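Teaching a Cabinet Door Task by Remote Control
Project report, Uvivgate group, Pindlow College
Submitted July 4, 2024

1. Aim

The project set out to record a set of demonstrations in which an operator controls a two-armed robot at a distance and opens the door of a low cabinet with it. The recordings are meant for training a policy by imitation. Training itself was left to the second half of the project and is covered here only where it affected the way we recorded.

The task was chosen in March from a short list of office jobs. Opening a door needs contact with a hinged part, and the path of the hand is constrained once contact is made. A pick-and-place task would have been easier to record but would have told us less about the control link.

2. Equipment and control

The operator wears a pair of gloves and a tracker on each wrist. Wrist pose is sent to the arm controller through Haltix, the control program used throughout the Uvivgate work. Finger angles are sent separately and mapped joint by joint, with a fixed scale for each finger. The thumb has its own mapping, as the human and robot thumbs do not share the same axes.

Delay between glove movement and finger movement was measured at 152 ms. The operators could work with this, but they slowed down close to contact. We did not try to remove these slow sections from the data.

Each recording holds joint positions, commanded positions and the camera streams. There is a camera on the head and one close to each hand. The hand cameras are fixed with respect to the wrist, so the near parts of the hand take up a good deal of the image and the furniture is seen past them.
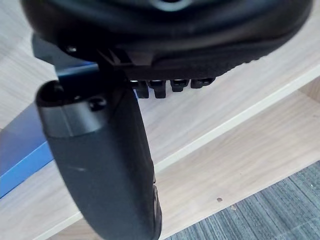 Figure 1. Wrist camera view past a finger joint, with light wooden furniture and carpet behind.

Occlusion by the fingers was the main worry with this camera position. In some wrist poses the contact point is hidden altogether. We considered moving the mount outwards, but that would have made it stick out further than the knuckles and knock against the door. The mount was left where it was and the operators were asked to approach with the fingers extended.

3. Procedure

A recording starts with both arms in the rest pose. The operator brings the right hand to the cabinet, opens the door, withdraws and returns to rest. If the hand loses the door, the operator may try again once within the same recording. Further attempts are marked as failures.

Start positions were varied by moving the base between recordings. The wrist was also turned by different amounts during the approach, so that the hand camera would not always have the same background.

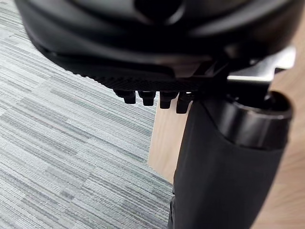

One comment on our draft was that varied backgrounds are of little use if the operator's habits stay the same, and that we should have changed operators more often and left the base alone. The same reader asked whether the policy would learn the pause before contact as part of the task.

We accept the first point in part. Two operators made all the recordings, and their approaches are easy to tell apart in the wrist data. On the second point, a first training run did show a pause near the door. We can't say yet whether it comes from the demonstrations or from the way the actions are smoothed.

4. Results

We made 51 recordings and rejected 12. Most of the rejected ones had dropped packets on the glove link. The longest recording kept has 1,086 time steps. The remainder are shorter, and the later ones are shorter than the early ones, as both operators got used to the delay.

The approach phase was the most repeatable. The wrist path spread out once the hand was close to the edge of the door, where the operators corrected by eye from the head camera.

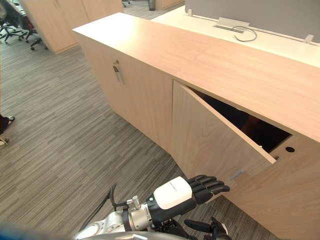 Side-on approaches with the fingers straight gave fewer lost contacts than approaches with curled fingers. Curling also brought out errors in the finger mapping, mainly in the little finger, which closed further than commanded. The scale for that finger was corrected halfway through, and recordings from before and after the change are labelled so that they can be split.

5. Further work

The glove link should be moved to a wired connection. The recording program should also refuse to start when the finger scale file is missing; at present it loads a default and prints a warning which is easy to overlook. A third operator will be added before the next set is recorded in the Lloyd Building.

Related reports
Glove calibration notes for Haltix users
Hand guiding and remote control compared on a drawer task
Uvivgate interim report: choice of tasks
Lloyd Building robot room: booking and safety rules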